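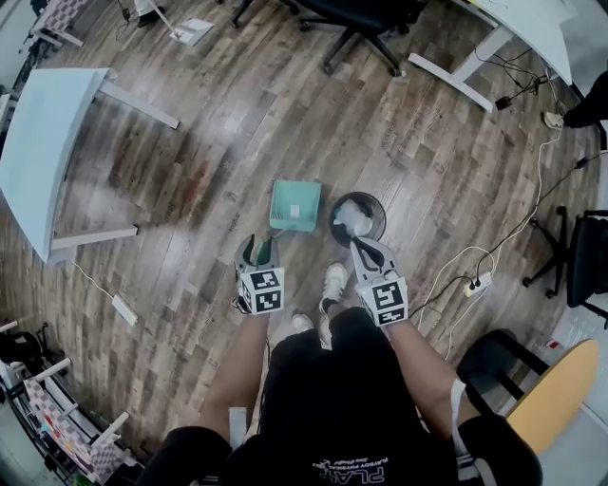
Home Threads Topics Search Log in

4 min read

Went to the full council meeting in Brunton on Thursday evening. The item on the 502 bus didn't come up until after nine, by which time most of the public seats had emptied. Notes follow for those who asked.

The 502 runs from Brunton to Erneo and back. It's run by Kirnunent under a contract with the council, which pays the difference between fares and costs. That contract ends in March.

The motion was to let it end and move the money into a bookable minibus. The ruling group put it forward. It passed by 4 votes. There had been talk of a tie beforehand, so either somebody changed their mind or the talk was wrong.

Two members of the ruling group abstained. Both represent the Erneo side. Neither spoke in the debate. One of them told residents in November that the bus was safe "for the life of this council". I asked her about it in the corridor and she said she'd put something in writing.

The case for the change, as the transport lead gave it: the bus is busy first thing and again after school, and fairly empty in between. A bookable service would go where people want it to go. He said this several times in slightly different words.

The case against, from the opposition leader: people who use the 502 in the middle of the day are mostly going to the surgery, and they don't know at breakfast when they'll be out. Booking the return trip is the hard part. The transport lead said this would be "looked at in the design".

So the design isn't finished. I want to be clear about that as it has been reported elsewhere as a done deal with a start date. There's no start date in the papers. There's a chart with a bar on it marked "spring".

On the consultation. The council hired Skistetti to run it. It was open for 6 weeks, online, with paper copies at the library in Brunton. There were no paper copies in Erneo until the last fortnight. The officer's report says this in a footnote on the final page of the appendix.

A member asked whether the late copies had affected the result. The officer said the firm didn't think so. The member asked how the firm would know. The chair said that was a question for a written reply and moved on.

I've read the Skistetti report. It's a decent piece of work for what it was asked to do. But the main question was "Would you support a more flexible service?" and most people will say yes to that. It doesn't mention the 502 until much further down.

Someone has asked why Kirnunent didn't speak. Contractors can't speak at full council under the standing orders unless the mayor invites them. The company had sent a letter. It was circulated to members on the afternoon of the meeting and it isn't in the public pack. I've asked for it.

Several members mentioned the letter in the debate, so we know part of what's in it. Kirnunent offered to carry on for another 12 months on the present terms while the new service was worked out. The transport lead said the offer came too late to be costed.

He was asked when it arrived. He said he'd have to check. The opposition leader said she had her copy in her hand and read out the date at the top, which was before the agenda was published. There was some noise at that point and the mayor asked for quiet.

An amendment to accept the offer was then moved and seconded. It fell. The abstainers abstained on that as well.

We use cookies to improve your experience. Accept all / Manage settings

What happens next. Any decision like this can be called in if enough members sign a request. The opposition has the numbers to do it alone. The deadline is the usual five working days. I'm told the form was being passed round before people had got their coats on, though I didn't see it myself.

A call-in doesn't overturn anything. It sends the decision to the scrutiny panel, which can send it back with a recommendation. The cabinet can then thank them and carry on. That happened with the parking charges. It didn't happen with the swimming pool hours, which were changed – so it does sometimes work.

If you want to speak at scrutiny you have to register by noon the day before. You get three minutes. Email democratic services, not your councillor, and ask them to confirm they've got it.

A few replies to replies. No, school transport isn't affected, it's a separate contract. No, passes won't stop working, but whether they'll be valid on the minibus hasn't been settled. I asked that twice and got "we would hope so".

Yes, the vote was recorded. Names will be in the minutes, which normally go up a week or so after the meeting. I'd sooner link to those than type out my own list and get one wrong.

Correction to the post above about abstentions: one of the two members has a ward which only partly covers Erneo. The rest of it is on the Brunton side of the river. Thanks to the person who pointed it out.

The Kirnunent letter has been refused for now as "commercially sensitive". I've asked for a copy with the prices blacked out. Will add to this thread when I hear.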